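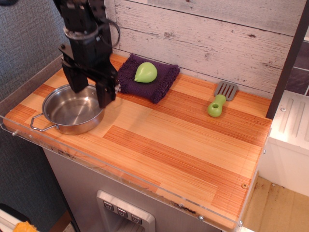 Morag Crichton wrote after the last session that the play kitchen at her nursery is full to the doors and the children still do nothing with it except tip it all out on the floor. She asked whether she should be buying more food or better food. Several of you nodded when I read this out, so this week's notes start there.

My answer is to take things out before buying anything. A full cupboard gives a three-year-old one obvious job, and the job is emptying it. A pan, a towel, a pear and a spatula give them something to work out. The pear could go in the pan. The pan might be too hot to hold without the towel. Someone has to have the spatula and someone else has to wait for it.

Unit 722, Session 2
The home corner: choosing and laying out kitchen props

What this session covers

We look at the play kitchen as a place that an adult sets out on purpose. By the end you should be able to lay out a worktop for a small group, say why each item is there, and record what the children did with it. The reading is the Kinnear booklet, page 44 onwards. Read it before the practical if you can. There are copies on the shelf by the door, please put them back.

The worktop

Treat the worktop as the stage. It needs to be at a height where a standing child can look down into a pan. If they can only see the outside of the pan they lose interest in what is in it. A wood-effect top is fine and so is a plain painted one. Marks and scuffs do no harm, but check the edges and any screw heads with your fingertips each term. A screw that has worked up will catch a sleeve.

An edge guard along the front and side is worth having if your floor is hard. It stops round things rolling off. Clear plastic is better than solid board for the smaller children, who are often looking at the worktop from lower down than you think. The Orkholm unit in the teaching room has been refitted more than once and you may find the doors stiff.

Leave clear space. I would keep at least half of the top free at the start, and the free part should be at the front where the hands are. Put soft and flat things towards the back.

The props

Pans. One small metal saucepan does more than a set. Metal makes a noise when something is dropped in it, and children notice the noise and repeat it. A shallow pan is easier to reach into than a deep one. Look at the handle before you buy. A thin wire loop is light but small fingers can push right through it, so watch the first few times it is used. Start with the pan empty. If you put food in it yourself you have already done the cooking.

Food. Choose pieces that can be told apart by outline as well as by colour. A pear is good for this as it has a narrow end and a round end, and children will talk about which way up it goes. Smooth plastic can be washed at the end of the day. Fabric and felt food is pleasant to hold but is slow to dry, so have a second lot if you use it. Real vegetables are for the second half of the course.

Utensils. A slotted spatula is more use than a spoon with the younger group. It can lift, press, turn and scrape, and they can look through the slots (they will). A bright handle helps when it has to be found and put back. Lay it at an angle near the back with room round it so it can be picked up by either hand.

Cloths. Always have a towel. It gets used as an oven glove, a table mat, a blanket for the food and a thing to wipe up with. Terry is best. It doesn't slide about and it shows up against a light worktop if you pick a dark colour. A little fraying is all right, but cut off long threads.

Laying out

Fold the towel and put it down first, at the back. Set one piece of food on top of it. This shows off the food and keeps it from rolling, and it also means the child has to move one thing to use the other. The spatula goes next to the towel. The pan goes nearer the front.

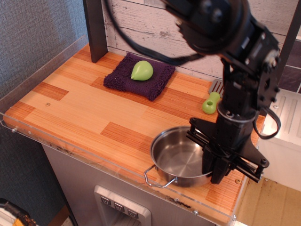
The pan can be on the left or the right, and I suggest you try it both ways with the same group on different mornings. When it is well away from the food, the children have to carry things across, and there is more talk. When it is close by, the food goes straight in and the play moves on to stirring and serving sooner. Neither is wrong. Write down which one you used or your notes will be no help to you later.

Don't straighten things up while children are there. If the towel ends up in the pan, leave it in the pan. Reset the worktop when the group has gone and put everything back in the same starting places, so the next group begins from the same point.

The wall behind

People forget the backsplash. A quiet pattern such as white weathered planks lets the props stand out. The Kenodus panels we tried had fruit printed all over them and the children spent their time trying to pick it off. If your wall is busy, cover it with plain paper for this exercise.

Practical

Work in pairs. One person lays out and the other observes, then swap.

Choose a pan, one piece of food, one utensil and one cloth from the Clultine boxes.
Lay out the worktop and sketch it in plan. Mark which way the handles point.
Let the group come to it without any introduction from you.
Write down what is touched first, what is moved, and what is said. Use the child's own words.
Reset and repeat with the pan in a different place.

Sketches can be rough. I would like to see the handles though — most of last year's left them off, and a handle pointing at the wall is a different invitation from one pointing at the child.

For next time

Bring both sketches and your written notes. If your own setting has a play kitchen, take most of the things out of it for one morning and tell us what happened. Morag has agreed to try this and will report back. We will go on to the sink and washing up, so wear something you don't mind getting wet.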